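Head-View Tracking of Hand-Held Grippers in Working Rooms

Tuesday, August 17, 2021
By Wekesa Masanja and Elibariki Mwakalinga

Filed under: Robot Learning / Data Collection / Methods

3. Collection Method

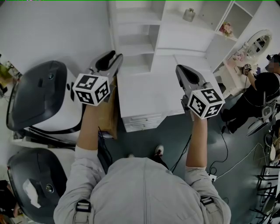

Figure 1. View from above the operator in a salon room. Each hand-held gripper carries a white marker cube with black-and-white patterns.

Our aim was to record two-handed tasks in places where people work, without bringing a full robot into the room. The operator holds one gripper in each hand and does the task directly. The motion of the grippers is recovered later from the video and used to train a policy, which we call Reletti in the rest of this paper.

3.1 Marker cubes

Earlier versions of our setup used one flat marker on the back of each gripper. This worked at a bench but failed often in tight rooms, where the operator has to turn the wrist to reach under a shelf or into a box. Once the marker plane tilted too far from the camera, the pose estimate began to flip between two solutions. We replaced the flat marker with a cube (see Figure 1). A cube usually shows the camera more than one patterned face, and the corners from all visible faces are solved together as one rigid body.

The layout of each cube is stored in a small calibration file. Every face has its own set of marker IDs, so a left cube cannot be mistaken for a right one even when the operator crosses hands. In February we recalibrated all of the cubes after finding that two faces on one of them had been glued slightly off square. Sessions recorded with that cube before the fix are not used here.

3.2 Choice of rooms

Most published hand-held data comes from kitchens and office tables. We wanted rooms with different furniture and with more things on the floor. The salon set, which we call Shirima, was recorded among dryer chairs, open shelving and a vanity table with an oval mirror. Mirrors matter for this method. A marker seen in a mirror has its pattern reversed, and most reversed patterns fail the ID check, but a partly hidden one can still produce a false match. We therefore reject any detection that would move a cube more than 20 cm between consecutive video frames.

A second set, Wernex, was recorded in a storage room with metal shelving and no mirrors. It serves as the comparison set in Section 4.

3.3 Sessions

Operators practiced with the grippers for 20 minutes before their first recorded session. They were told to work at their own speed and to keep both cubes in front of the body when they could. They were not told to avoid looking away. Looking away happens in normal work, and we wanted the tracker to be tested on it. When more than one person worked in the same room, each used cubes with separate IDs.

We kept 700 demonstrations in total, over 7 tasks. A demonstration was dropped if either cube was lost for longer than two seconds while its gripper was closed on an object. Shorter gaps were filled from the inertial sensor and marked in the log.

3.4 Tracking result

We checked the tracker against a fixed motion capture system for 100 demonstrations recorded in our lab. The cube lowered the number of flipped poses compared with the flat marker in every task. The largest gain was in reaching into boxes, where the flat marker was lost most often. Position error grew with distance from the head camera, as expected, and was worst with the arms fully extended. We did not find a difference between left and right hands.

The method does not measure contact force. Two tasks that depend on pressing, closing a stiff drawer and flattening a carton, were harder for the trained policy than the tracking numbers alone would suggest. We return to this in Section 5.

Related items
Skudmont: A Calibration Tool for Multi-Face Markers
False Marker Matches in Rooms with Mirrors
Wernex Storage Room Set: Notes on Version 2
Filling Short Tracking Gaps with Inertial Data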